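**Plain white cups and shallow plates for the break room**

**marwa_ragab** wrote:

Friday, December 6, 2024. We need to settle the crockery for the Lernden break room. I'd go plain: white cups, no pattern, smooth inside so they wipe out easily.

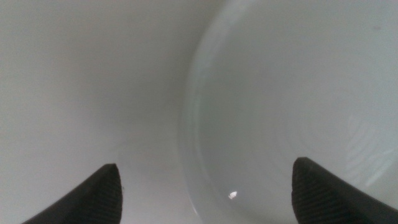
Budget is £301 for the lot. Salem Catering Supplies will do plates in the same order, shallow with a raised rim.

**tealeaf875** wrote:

Cups fine. I don't want everything white though. At Joltstead we had all white and it looked like a hospital by March. Grey, pale green and white mixed would do nicely. 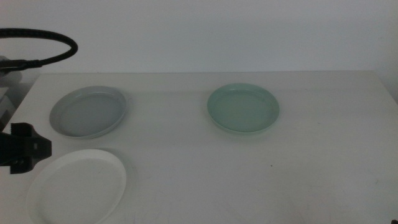
You can also tell whose is whose if people stick to a colour.

**northgate_pete** wrote:

Disagree. Mixed colours never stack neatly in the cupboard, and when one breaks you can't get the same green again. White you can replace anywhere.

**tealeaf875** wrote:

They stack the same if they're the same size, Pete.

**marwa_ragab** wrote:

My only worry with white is tea stains. Bicarb and a damp cloth shifts most of it, but people have to do it.
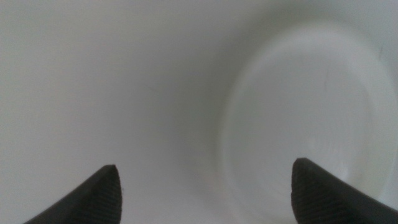 *Smooth and pale all round the wall.*

**northgate_pete** wrote:

They won't. Put a sponge by the sink and hope. I still vote white for the plates.

**marwa_ragab** wrote:

White cups, mixed plates. I'll order on Monday unless someone else objects.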